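Keeping the recipe as it was written

By Awuor Waweru

Ghada Kassab keeps other people's recipes in grey archive boxes on the upper floor of the old post office in Kilgate. The collection is called Manoteo, after the street in which she started it, and it holds 1,786 handwritten recipes. Some are on index cards. Others are on the backs of envelopes, in school exercise books, on a strip of wallpaper and, in one case, on the inside of a flour bag.

She began collecting 22 years ago, when she was working as a bookbinder and a customer asked her to repair her mother's cookery notebook. The spine had gone and the pages were out of order.

"I thought I could put them back by reading them," Kassab says. "I couldn't. She'd start a cake on one page and finish it wherever there was a space. Sometimes the second half was written upside down in the margin of a soup. I had it on my bench for four months and by the end I knew that woman's handwriting better than my own."

The customer took the notebook home and, a few weeks later, brought her a second one that had belonged to an aunt. Word went round. Kassab did not advertise and says she still hasn't.

Most of what she receives comes after a death or a house move. A family finds a tin or a folder, doesn't want to throw it out, and doesn't want to keep it either. She takes the papers on loan, copies them, and gives back the originals if anyone wants them. In most cases they do, even those who had said they didn't.

The copying is slow. Kassab types each recipe exactly as it stands, with the spellings, crossings-out and gaps left in. A separate sheet carries her notes. If a quantity is missing, it stays missing on the first sheet, and any guess goes on the second.

"People want me to tidy up," she says. "They say, can you put it into grams, can you say how hot the oven should be. I can do that on the notes. But if the card says 'butter, the usual', then that's what the card says. There was a usual. She knew what it was and so did whoever she was writing for."

I asked whether that made the recipes useless to a cook.

"Some of them, yes. I have a pudding that is a list of five things and the word 'steam'. I've tried it four times and I've had four different puddings. Two of them were all right."

She does try them, though not all of them, and she has no fixed plan for which. A good deal depends on what is in the shops and who is coming to eat. Her husband will not have anything with suet. She has not yet managed to make a recipe for pickled walnuts because the walnuts need to be picked green, in June, and each year she has remembered too late.

What she looks for when she cooks from a card is the point where the writing stops helping. In her view this tells you more about the writer than the ingredients do. A person who made bread every day will give three lines to bread and a full page to a trifle she made at Christmas. The everyday dishes are often not there at all. Kassab has hardly any instructions for boiling potatoes, frying eggs or making gravy, although she supposes that nearly everyone in the collection did all three.

"I had one lady come in with her grandfather's book. He'd been a cook on the boats. Very thorough, lovely clear hand. And she said, the thing he made for us every week was a mutton stew, and it isn't in here. We went through it twice. He had no need to write it down, so he never did, and now she can't make it."

I asked what she does in a case like that.

"I sit them down and ask. What colour was it? Was it thick? Did he put the lid on? Did you hear it from the next room? People say they don't remember and then they remember all sorts. She knew that he cut the carrots long. She knew there was something in it she used to pick out and leave on the side of the plate. We worked out in the end that it was probably a bay leaf, or possibly a piece of orange peel."

These conversations now take up as much of her time as the papers do. She writes them down in pencil while the person is talking and types them up the same evening. She tried recording them for a while and gave it up. She found that she listened less well when she knew she could play it back, and that people were stiffer.
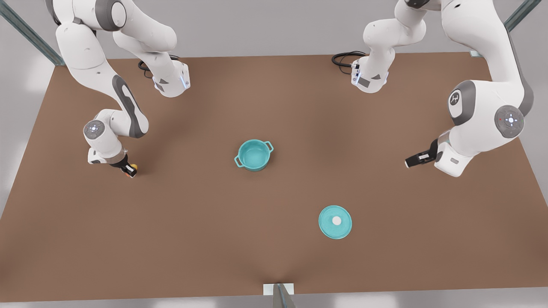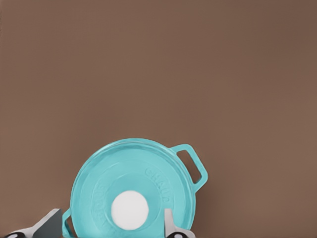
The questions about lids, she says, are the ones that work best. Hardly anyone has been asked before how their mother covered a pan, so they have no ready answer and have to go back and look. One man shut his eyes, moved his hand a little to the side and said that there had always been a gap, with a spoon in it. Nothing about a spoon was on the card.

Handwriting gives her the most trouble. She can manage most English hands of the last hundred years, and she reads Arabic, which she learned at home, and enough French to get through a menu. For anything else she has to ask around. A box of recipes in Amharic sat on the shelf for a long time until she was put in touch with the Tsegaye bakery, at the other end of town, where the owner's mother read through them at a table at the back over several afternoons. The older woman corrected two of the recipes aloud as she went. Kassab typed the corrections on the notes sheet and left the first sheet alone.

"She wasn't pleased about that. She said, but it's wrong. I said, yes, but it's wrong in a particular way. Somebody always put in too much fenugreek. That's a fact about somebody."

Abbreviations are a smaller problem but a constant one. "T" may be a teaspoon or a tablespoon, and some writers used it for both. "Q.O." was quick oven in one family and quarter ounce in another. A set of cards from a farmhouse outside Kilgate uses the letter M throughout, and Kassab had taken it for margarine until she reached a recipe that called for "M and margarine". She now thinks it was the initial of the neighbour who supplied the eggs. The notes sheet for those cards has been retyped.

Cups are difficult as well. Before about the middle of the last century a cup in a home recipe tended to be a cup from that house. She has asked families to bring theirs in and has measured the ones that survive. The results go on the notes with the date and a sketch of the handle.

I asked about money. The collection has never had much. A local grant paid for the boxes and the shelving. Kassab still binds books three mornings a week, and the rent on the upper floor is low, partly because the stairs are bad and partly because the roof lets in water at one corner. The boxes are kept at the opposite corner.

For a short time there was a plan to put everything online. A small firm called Kodgate offered to build the catalogue and made a start on it. The difficulty was the search. It had been set up on the sensible idea that someone would look for a dish by its name, and a large share of the recipes don't have one. They are headed "Jean's", or "the good one", or "for when they come". Others have a name that doesn't match what they are. There are nine recipes called shortbread in the collection and by Kassab's reckoning two of them are toffee.

"They were very patient about it. They asked if I could just give each one a proper title. I did try. I got through one box and I didn't like it. I'd called something 'plain fruit loaf' and it looked so dull sitting there. On the card it was 'Dad's Saturday thing'."

The catalogue was left as it stood, with 70 entries, and it can be consulted on the computer by the window. For the rest, visitors have to ask her. She will usually know which box to open, and if she doesn't she will bring down two or three and let people look through the copies at the long table. Pens are not allowed. Food isn't either, though she relaxed that rule once for a man who had baked his late wife's seed cake from a copy and had come a fair distance to show her.

"It was dry," she says. "He said hers was dry as well. He was very happy with it."

She has been asked several times to make a book out of the collection and has so far said no. A publisher would want a selection and she isn't sure how she would choose. The recipes that cook best are mostly ones that can be found elsewhere in some form. The ones she is fondest of would not be much use to a buyer. She mentioned a card for marmalade on which the writer has put down the ingredients, the weights, and then a full account of a quarrel with her sister that took place while the oranges were boiling. It covers both sides of the card. The last line is squeezed in along the edge and says to add the sugar.

Families may ask for a recipe to be kept closed, and some have. One closed card is for a chutney that won prizes at a village show. Kassab has read it and says only that she was surprised by an ingredient.

She is now part of the way through a large deposit from a house clearance, which came in four carrier bags with no name attached. There are at least two writers, one of whom presses hard and one who hardly marks the paper. The first gives orders and underlines them. The second has gone through afterwards and added comments, most of them a single word. Beside a fish pie it says "no". Beside a rice pudding it says "longer".

Kassab would like to know who they were. There is a dentist's appointment on the back of one sheet, with a time but no surname, and a shopping list that includes hat elastic. She has asked the clearance firm, who remember the house but not the people. In the meantime she is typing the bags in the order they came, and she has already made the rice pudding, leaving it in for an extra half hour.

The Manoteo collection is open to visitors by arrangement. Copies of recipes can be made on the premises, and anyone bringing papers in is asked not to sort them first.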